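August, student manipulation project, Tiline bench, afternoon

Writing this up while the coffee is still working, mostly so Akash and Archana can pick up where we left off. We spent the session on the basket task again, and I'm fonder of that striped roll than a grown person should be. Sarla wanted us to stay with soft items until the grasp is gentle enough to suit her, and I think she's right (she usually is!).

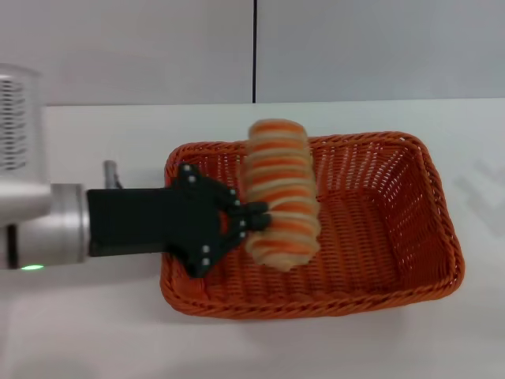 Grasp notes

Fingertips on the left side of the roll, near mid-height, with the roll standing up in the left half of the basket. I like this contact much better than pinching at the top, and Wael agrees, though he'd still like to try a lower one. We planned 20 tries per setting and I'd keep to that, tempting as it is to stop early when things look good. Yasuo, your script wants 200 ms between closing and lifting, so please leave that alone until we've all talked.

One more thing on the wrist view: the orange weave lets little bits of white table show through at the rounded corner, and I'd love for someone to check how the segmentation treats those gaps.

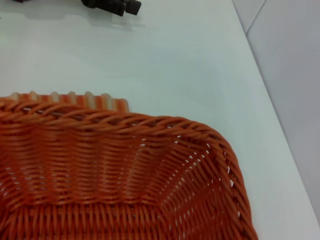

For next session

Akash: masks for the basket rim and corner.
Archana: 3 grip force settings, written on the board before we start.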